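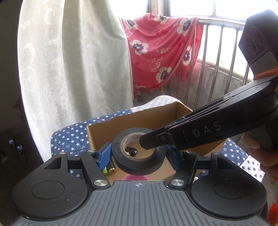

Shared Book Reading at Home and Story Retelling in Kindergarten Children

Final project report, Child Development practicum
Submitted 6/12/20

Background

Reading aloud is one of the most common pieces of advice given to parents of young children. Most of the advice concerns how often to read. Less is said about how the adult reads, and whether stopping to talk about the story makes any difference to what the child remembers afterwards.

This project looked at one small part of that question. We wanted to know whether kindergarten children whose parents paused to ask open questions would retell a familiar story in more detail than children whose parents read the same book straight through. An open question is one that can't be answered with yes or no, such as "Why did she hide the boots?"

Participants

We recruited families through the kindergarten at Brurnley School. Letters went home in October and 28 families returned the consent form. All of the children were in their first year of school and spoke English at home at least part of the time. Two families withdrew before the first retelling because of illness, and their forms were destroyed as set out in our ethics application.

Families were placed in one of two groups by drawing slips of paper. The question group and the straight reading group ended up the same size after the withdrawals, with 13 children in each.

Method

Each family was lent the same picture book and asked to read it at home on four evenings in one week. Parents in the question group also got a bookmark with six sample questions. Parents in the other group got a plain bookmark and were asked to save any talk about the story until the end.

At the start of the following week, each child sat with one of us in the school library and was asked to tell the story to a puppet who had not heard it. We let the child turn the pages. If the child stopped, we said "And then what?" up to two times and nothing else. Retellings were recorded and typed out in full.

Scoring used a checklist from our course manual, the Kramer Story Guide. It gives one point for each event mentioned, and extra points when the child gives a reason for an event or says how a character feels. The highest possible score is 20. Two of us scored every transcript separately without knowing which group the child was in. When our scores differed, we went back to the transcript and settled on one.

The transcripts were kept in Clirnura, the file storage our department uses, under numbers only.

Results

The question group had an average score of 12.4. The straight reading group had an average of 10.9. There was a lot of overlap. The highest score in the whole study, 18, came from a child in the straight reading group.

Most of the difference came from the extra points. Both groups mentioned nearly the same number of events, but children in the question group gave reasons more often. Talk about feelings was rare in both groups.

Reading logs showed that not every family managed all four evenings. Nine families missed at least one, five in the question group and four in the other.

Discussion

The results go in the direction we expected, but the gap is small and so was our sample. We did not measure the children's vocabulary beforehand, so the groups may have differed from the start. We also relied on parents to tell us how they had read. Several in the straight reading group wrote in the log that their child kept interrupting with questions and that they had answered them, so the two groups were probably less different in practice than on paper.

The puppet worked well with most children. Three were too shy to speak to it at first and were given extra time.

If we did the project again, we would use a short vocabulary test at the beginning and ask for an audio recording of one reading at home. We would also choose a book with fewer words per page, as some parents found it long for a school night.

Acknowledgements

We thank the families, the kindergarten staff, and Inderance Books, which lent us the copies used in the study. All of the copies have been returned.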